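Building Services 2, Week 6: Branch pipes and flow balance
Notes by Raimo Saarela

A branch takes part of the flow out of a main. In the Viltthorpe system the main runs at 80 liters a minute, and each branch is sized for 18. Work out what is left in the main after every branch before you pick the next pipe size - most lost marks in July came from skipping this.

Branches leave the main at 90 degrees unless the drawing says otherwise. A square branch costs more pressure than a swept one. Use the Graslow table for the loss values.
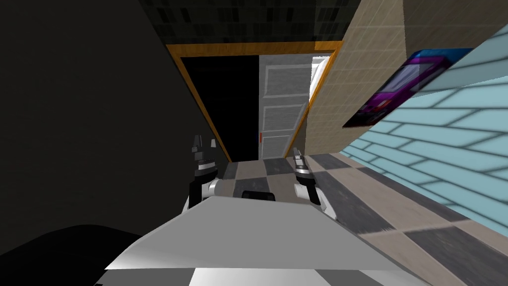
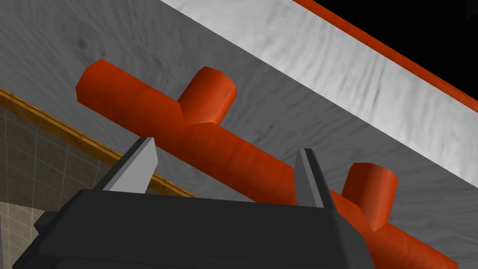

Fig. 3. Two rendered views. Second view: thick bar with two short stubs on the same side.

When two branches sit close together, the flow into the second is uneven. Wallner treats them as one fitting and adds a correction. We will do the same.

Reading: Granach, chapter on fittings. Problem set 4 is due 10 December 2024. Show units on every line.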